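2025-12-26
Gripper + arm budget, planning notes

Picking up from the list on the whiteboard before it gets wiped. Need a number to Heather by first week of January or we lose the slot and it all rolls to the next round.

Where we are: sim kitchen runs fine on the office machine, one job at a time. Everything past that is queueing. Ishbel had to wait on my renders again, I had to wait on hers. So item 1 is a second workstation whatever else happens. Not arguing that one again.

Item 2, gripper. The Innes quote came back, 900 for the finger set, no mount. Mount is extra, they didn't say how much, have asked. Trimex do a plainer set for 537 incl. mount plate but the jaws are flat and I don't like flat jaws for food. Lumpy stuff, crusty stuff, nothing parallel on it anywhere. Been going through the wrist views from the kitchen set to decide how much opening we really need.

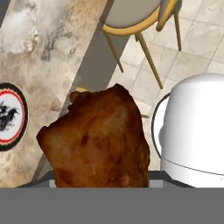

Opening width is the thing to buy on. Force we can tune, stroke we can't. If the fingers only just clear a big chunk in sim they won't clear it on the bench, where the stuff is never where the planner thinks it is. Ask Trimex for the max stroke in writing, the web page gives two differnt values.

Also sight lines. Big item in the jaws and the wrist view is mostly item. So a fixed side camera goes on the list as its own line, not "misc" like last time. Ailsa thinks we can reuse the one from the Stestier job. Check the cable, check the bracket. If bracket is gone, make one, don't buy one.

Item 3, the arm itself. Lease or buy. Lachlan is for leasing, says 9 months gets us through the plate work and then we know what we want. I was for buying, now less sure. Lease terms from Drornthorpe:
- deposit up front, back at end
- service visit included, travel not
- our own end effector OK if they sign off the mount
- no washdown!! (need to read what that means for anything greasy)

That last one could kill it. Need finger covers or something wipeable. Ojārs to phone them, he knows how to ask without it becoming a sales call.

Item 4, counter mock-up. Had this down as a cheap table but reach is a problem on a table, the island in sim is deeper and the plates aren't in one spot.
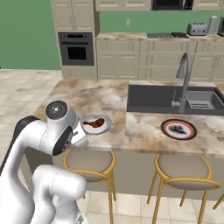
So the mock-up needs a proper depth and something standing in for the sink cutout, even if just a box sunk in the top. Stools too, or at least posts where stool legs go, otherwise we will put the base somewhere it can't go later. Ishbel says offcuts from the old bench are long enough. Haven't measured. Counter surface: doesn't have to be marble obviously, but want a patterned vinyl on it, plain white is too easy for the vision side.

Plates: buy 4 of each type, they will get broken. White with a rim, and something with a colored ring.

Food: no line for it last round and it came out of people's pockets. Put in a line. Rubber props for the repeat runs, real food only for the last week of each block.

Order of buying, if Heather can only release part:
1. workstation
2. fingers + mount
3. side camera bits
4. mock-up
Arm goes in separately as a lease either way, different budget code. Ask her which, I used the wrong one last time adn it took ages to unpick.

Open:
- Innes mount price (me)
- Trimex stroke in writing (me)
- washdown clause (Ojārs)
- Stestier camera, cable, bracket (Ailsa)
- offcut lengths (Ishbel)
- power at the back bench, one socket is dead, which one?? (Lachlan)

Draft sheet is in the shared folder, tab 2. Tab 1 is old, don't edit it.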